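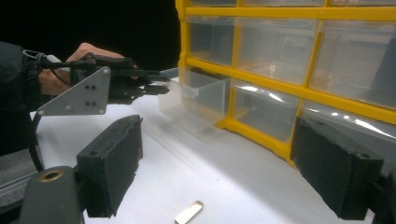 Passing the morning list from parent to child

Home Features Early years School age Teens Subscribe

Most families run the school morning on spoken prompts. A parent says "shoes", then "bag", then "teeth", and the child carries out each item as it is called. The method is quick in the short term. Its weakness is that the list stays in the parent's head, and a child of 8 may need as many prompts as a child of 5.

Deepika Thevar has worked with families on daily routines since leaving classroom teaching, and she separates two skills that parents tend to treat as one. The first is doing the task: fastening a coat, filling a water bottle. The second is remembering that the task exists and when it falls due. Children usually acquire the first well before the second. A child who can pack a bag without help may still stand in the hall with no bag, and the parent reads this as carelessness.

Thevar's first step is a written record. For one school week the parent notes every prompt given between waking and leaving, with no attempt to reduce them. The record shows which tasks are prompted once, which are prompted repeatedly and which the child starts alone. Only the middle group needs attention at the outset.

Choosing what to hand over

Tasks should be moved across one or two at a time. In the Situm parent groups, where Thevar trained, the upper limit is 2, and a new task is added when the existing ones have run for a full week without a spoken prompt. Parents who transfer the whole list at once generally take it back within days – the child misses several items on the same morning and the household is late.

The order matters less than the size of the task. "Get ready" is too large to hand over. "Put your reading book in your bag before breakfast" has a fixed point in the morning and a clear end. Breakfast is a useful marker as it happens daily and the child does not need to read a clock. 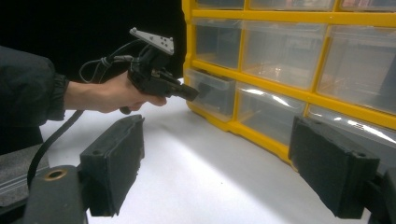

Memory at this age depends heavily on what can be seen. A list on the fridge helps a confident reader, but it is easily ignored once it has been up for a month. Objects tend to work better than lists, provided that they are stored where the child will pass them. A small drawer organiser with clear drawers, such as the yellow-framed one shown, lets a child check for a hair band or a bus pass without opening anything. Each drawer should hold one kind of item. Mixed drawers bring the parent back into the search.

Missed items

The harder part is the parent's response when something is forgotten. Samah Sqalli, a father of two who attended a Situm group in April, found that he was replacing spoken prompts with looks and coughs, and his daughter responded to those just as reliably. He was advised to be in another room for the first 30 minutes after she got up. She forgot her recorder twice.

A forgotten recorder is an acceptable cost. A forgotten inhaler is not, and medicines, keys and anything affecting safety should stay with the adult for the whole of the primary years. The parent should tell the child which items these are, so that the division is plain to both sides.

Comment afterwards should be brief and factual: what was missed, and where it was. Questions such as "what were you thinking?" have no useful answer. A review at the weekend, with the record to hand, gives the child a chance to suggest a different marker or a different place for the item.

Contact the features desk | © Stirier Magazines | Back to top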